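Tresent Expands Remanufactured Parts Program for Older Vehicles

January 19, 2024 | By the Borbridge Newsroom
3 min read

BORBRIDGE – Tresent, the regional distributor of replacement parts for cars and light trucks, has opened its remanufactured parts program to owners of vehicles that are no longer supported by their original manufacturers. The program was previously limited to independent repair shops with a trade account. Private owners may now place orders through the company's counter in Borbridge or by mail.

The expanded catalog covers alternators, starter motors, distributors, brake calipers and steering racks. According to the company, 300 part numbers are available at launch. Most of them fit vehicles built before onboard diagnostics became standard, a period for which new replacement parts have become difficult to obtain.

Remanufacturing differs from ordinary repair. A used part, known in the trade as a core, is taken apart completely, cleaned and measured. Worn components are replaced, and the finished unit is tested against the specification that applied when the vehicle was new. A repaired part, by contrast, may have had only the failed component replaced.

The work will be carried out by Henríquez, a rebuilding firm that has supplied Tresent with brake and steering components under an earlier agreement. Henríquez will also take over electrical units, which Tresent had purchased from several outside sources. The two companies signed the new agreement in December. Financial terms were not disclosed.

Customers who order under the program will pay a core deposit in addition to the price of the part. The deposit is refunded when the old unit is returned in rebuildable condition. A cracked housing, heavy corrosion or missing internal parts may reduce the refund or cancel it. Customers are asked to drain all fluids before returning brake and steering components and to use the box in which the replacement was shipped.
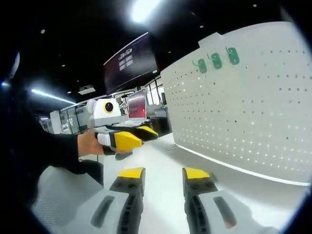
What happens if a customer does not have the old part to return?
The order can still be placed, but the core deposit is kept by the company. A customer who later finds a matching unit may return it for a refund within 16 weeks of purchase, provided that the original receipt is included.

Parts sold through the program carry a 2-year warranty against defects in material and workmanship. The warranty covers replacement of the part and does not extend to labor, towing or rental costs. Vehicles used in competition are excluded. Installation by a licensed shop is recommended but not required, except in the case of steering racks, for which proof of a wheel alignment must be submitted with any claim.

Orders will be handled through Clariteo, the parts lookup system already in use at Tresent's trade counter. The system lists parts by the number stamped on the original unit as well as by model and year. Company representatives said this should help owners whose vehicles were fitted with more than one type of component during the same production year, a common cause of incorrect orders. Owners who cannot read the number on their unit may bring it to the counter for identification at no charge.

Items in stock will be available for pickup on the next business day. Units that must be rebuilt to order may take up to three weeks, depending on the availability of internal components. Customers will be told of the expected date before any payment is taken, and an order may be canceled without penalty until work has begun.

The company will also accept a customer's own unit for rebuilding when no exchange part is held in stock. Under this arrangement no core deposit is charged. An inspection fee applies and is credited toward the cost of the work if the customer chooses to proceed. Units found to be beyond rebuilding will be returned to the owner or recycled, as the owner prefers.

Trade account holders will see no change in pricing or delivery. Existing warranty terms continue to apply to parts purchased before the expansion, and cores from those purchases should be returned under the conditions printed on the original invoice.

Printed copies of the catalog are available at the Borbridge counter. Carburetors and fuel pumps are not included at this time. Tresent stated that it is reviewing requests for both and will announce any additions in the next edition of the catalog.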